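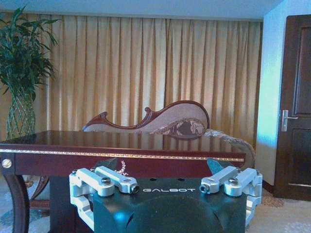

CORREA, April

The student robotics league has fifteen teams this season, and fourteen of them practice on the same table. It is a flat white worktop on steel legs, lit from straight overhead, with a matte surface and a square grid printed on it. The rules do not require it. The rules say only that the arm must pick up household objects from "a table." The teams bought that worktop one after another because the team that won two seasons ago had one.

I think the league should stop allowing students to practice, and above all to be scored, on a surface chosen to make the problem easy. I have judged the manipulation event for two seasons and helped write its current scoring sheet, so some of what follows is a complaint about my own work.

Take the fifteenth team, Jonora. Its members work in a furnished sitting room, at a dark polished table with a thin gold trim along the front edge and curved legs. A carved chaise stands behind it, and behind that the wall is pleated curtain, floor length. From the wrist camera, the tabletop carries blurred pale streaks where it reflects the curtains and the seat. As a place to tune a grasp detector it is terrible. As a place to find out whether a grasp detector works, I have not seen a better one in this league.

The difference shows up in the logs. Teams submit a practice log with their entry: every attempt, the planned grasp pose, the outcome, and a failure code from a short list. Jonora's log for the season has 1416 attempts. The usual log is closer to the 1000 we set as the minimum, and the usual log looks better. Success is high, the failure codes are mostly "slip" and "timeout," and the plots climb in the way sponsors like. Jonora's log is full of a code hardly anyone else uses, "false depth." The depth estimate on a glossy surface is wrong in patches, the planner believes there is a hole in the table, and the arm either stops short or tries to go where the wood is.

Under the present scoring sheet, that log costs them points. We award a practice score in proportion to success rate. A team that spends the season on an easy surface gets the full benefit of it, and a team that spends it on a hard one is marked down before it reaches the floor. I argued for that rule when we drafted it. My reasoning was that a success rate is a number, that it can be checked against the raw log, and that judges should not be asked to rate effort. All of that is still true. The rule is still bad, because a success rate without a stated condition does not measure anything. Fifteen teams report a percentage, and the percentages cannot be compared with one another.

There are three objections I hear most, and they deserve an answer.

The first is fairness of equipment. Not every club can get into a room full of furniture, and a league should not reward the ones that can. I agree with the principle and do not see how it applies. A worktop with a printed grid costs more than a used table with varnish on it. Any school building has a floor that shines, a window with blinds, a patterned rug, and a chair with legs in the wrong place. What a team needs is permission to fail on them without losing marks.

The second is teaching order. Beginners should start with the simple case. Yes, and they should leave it. A first-year student needs to see the calibration routine finish, the fingers close on a block, and the block come up. That takes a few weeks. We have teams in their third year that have never moved the worktop to face a window. They have tuned their segmentation thresholds to one background color so closely that a gray mat stops the arm. I tried this at the regional event with a mat I had in the car, with permission, and two of the arms on that side of the hall would not plan a motion at all. The students were upset, and fairly so. We had told them for three years that they were doing well.

The third objection is repeatability, and it is the serious one. If the surface varies, how does a judge know that a better result came from better code? Riredov, the team with the strongest software in the league, makes this case in its engineering notebook every year. Their notebook is a pleasure to read. They change one parameter at a time and keep everything else fixed, including the lamp. My answer is that a fixed condition is right for comparing two versions of a program and wrong for deciding whether the program is any good. Those are two tests and we should run both. Keep the white worktop for the first. Add a second station for the second, with a surface the teams have not seen, announced when they arrive in the morning.

I would go further on the logs. Each entry should state the surface, the main light source, and what is behind the workspace. Three fields. The logging tool most teams use, Nustus, already has a free text column that could hold them, and it is empty in nearly every file I have opened. The practice score should then be based on the number of distinct conditions attempted and on whether the failure codes are used with care. A log in which every failure is "slip" has not been filled in by anyone who watched the arm.

Background deserves its own line in the rules. Students tend to treat whatever is beyond the table edge as outside the problem. The camera does not. Evenly spaced curtain folds are a row of near-identical vertical edges, and a feature matcher will happily lock on to the wrong one and report a confident pose one fold over. Carved wood gives too many corners and upholstery in one pale color gives too few. A long-leaved plant in the corner of the image adds thin shapes that a coarse segmenter merges with the wall. Jonora's notebook gives four pages to this, with a masking step at the end that I think is clumsy and that cost them cycle time. They got to the question, though. The teams with a blank partition behind the bench had no reason to ask it.

None of this requires harder objects, better grippers or a bigger budget. The parallel fingers most teams use are adequate. Closing force, finger travel and approach angle are well covered in our training notes, and students handle them competently. What the notes leave out is the room.

The rules revision closes for comment at the end of the month. I have submitted the second station and the three log fields as separate proposals, so that the fields can pass if the station does not. Coaches who want the draft wording can ask for it at the next scoring meeting, and I would like to see logs from anyone who has already tried a dark or glossy surface, especially bad ones.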